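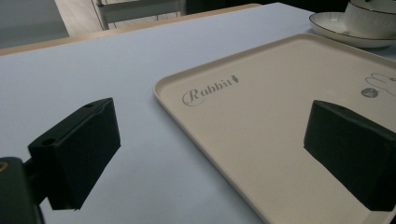 Ein Tablett gehört gar nicht in die Geschirrausgabe, sondern an den Platz, an dem abgeräumt wird, so lautete eine Zuschrift aus Skurnosness auf die letzte Ausgabe dieses Rundbriefs. Der Einwand ist berechtigt und betrifft die Frage, die uns seit Februar beschäftigt: Wird das Tablett beim Eindecken zuerst auf den Tisch gestellt und dann beladen, oder kommt es beladen aus der Küche?

Für die Teeküche im Haus Sotomayor gilt ab sofort die erste Variante. Das leere Tablett wird auf dem Tisch abgesetzt, anschließend werden die Teile einzeln aufgelegt. Tasse und Untertasse stehen bis dahin neben dem Tablett auf der Tischfläche, und zwar auf der vom Gast abgewandten Seite. Die Tasse bleibt dabei auf der Untertasse. Beides getrennt zu bewegen, kostet einen zusätzlichen Griff und führt erfahrungsgemäß dazu, dass die Untertasse vergessen wird.

Zum Tablett selbst: Verwendet wird ein rechteckiges Modell in Beige mit abgerundeten Ecken und hochgezogenem Rand. Der Rand hält verschüttete Flüssigkeit in kleiner Menge zurück und verhindert, dass Geschirr beim Anheben über die Kante rutscht. Er verkleinert allerdings die nutzbare Standfläche. Geschirr mit breiter Fahne darf nicht auf dem Rand aufliegen, auch nicht einseitig. Passt ein Teil nur schräg, wird es auf ein zweites Tablett gesetzt.

Die Ausrichtung richtet sich nach dem Aufdruck. Der Schriftzug »Rabbit« liegt aus Sicht des Gastes oben links, das gezeichnete Kaninchen unten rechts. Diese Festlegung wurde zunächst als Formsache behandelt. In der Praxis erleichtert sie die Kontrolle erheblich, denn ein um 180 Grad gedrehtes Tablett fällt sofort auf, und die Anordnung der übrigen Teile lässt sich daran ablesen. Die Schale kommt in die linke Hälfte, Untertasse und Tasse in die rechte. Der Henkel einer Henkeltasse zeigt auf etwa vier Uhr.

Reihenfolge beim Beladen:
Schale
Untertasse mit Tasse
Löffel
Serviette

Beim Abräumen wird die Reihenfolge umgekehrt. Gebrauchte Servietten kommen nicht in die Schale, sondern in den Behälter unter der Spüle.

Geprüft wurde der Ablauf an 12 Durchgängen mit je 200 ml Wasser in der Schale. Bei waagerechtem Absetzen trat kein Wasser aus. Bei schrägem Absetzen, also mit einer Kante zuerst, wanderte die Schale auf dem glatten Boden des Tabletts bis an den Rand. Empfohlen wird daher, gefüllte Schalen erst nach dem Absetzen des Tabletts einzustellen. Für leere Schalen gilt diese Einschränkung nicht.

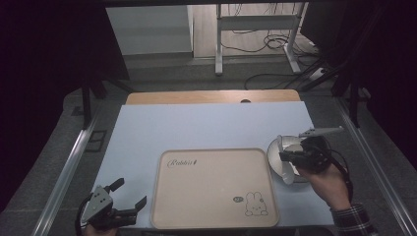

Runde Schalen fasst man am besten seitlich an der Wandung, niemals mit dem Daumen im Innenraum, heißt es dazu in einer Rückmeldung aus Dratbridge. Dem schließen wir uns an. Die Innenfläche bleibt bis zum Befüllen unberührt. Leere Schalen dürfen beim Umsetzen gekippt werden, solange sie vor dem Absetzen wieder aufgerichtet sind und mit dem ganzen Standring gleichzeitig aufkommen. Wer zuerst die Kante aufsetzt und dann loslässt, erzeugt einen Schlag auf den Standring. An dieser Stelle beginnen die meisten Abplatzungen, die wir bei der Durchsicht des Bestands gefunden haben.

Weißes Geschirr auf heller Tischfläche ist bei flachem Licht schlecht zu erkennen. Das beige Tablett schafft einen mäßigen, aber ausreichenden Kontrast. Auf dunkle Tischsets wird in der Teeküche verzichtet, sie verrutschen unter dem Tablett und müssen gesondert gereinigt werden.

Reinigung: Tabletts werden von Hand gespült und hochkant getrocknet. Scheuerschwämme sind wegen des Aufdrucks nicht zulässig. Tee- und Kaffeeränder lassen sich mit Natronpaste entfernen, Einwirkzeit zehn Minuten, danach klar abspülen. Gestapelt wird erst nach vollständiger Trocknung, da sich zwischen den Rändern sonst Feuchtigkeit hält.

Nachbestellungen für Tabletts und Schalen laufen über das Lager Bamine, Artikelgruppe 1359. Untertassen werden dort getrennt geführt, Artikelgruppe 1842. Bitte bei der Bestellung die Gruppe angeben und beschädigte Stücke nicht zurücksenden, sondern vor Ort aussortieren. Rückmeldungen zur Anordnung von Löffel und Serviette nehmen wir für die nächste Ausgabe entgegen.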